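Ticket 236 – thermostat keeps dropping off the wifi
Opened by Kirsten Fortin

Hi again! So the Grustano thermostat in the back room lost its connection twice overnight, and when I came in it was stuck at 70 and ignoring the app (the wall buttons still work fine). I rebooted the router – no change.

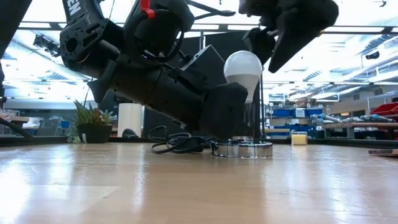

Back room, wooden tabletop

Update, 2 pm: Harsh Dhillon had me forget the network and add it again on the 2.4 band. It's been online since lunch, so fingers crossed! Please leave this open until tomorrow.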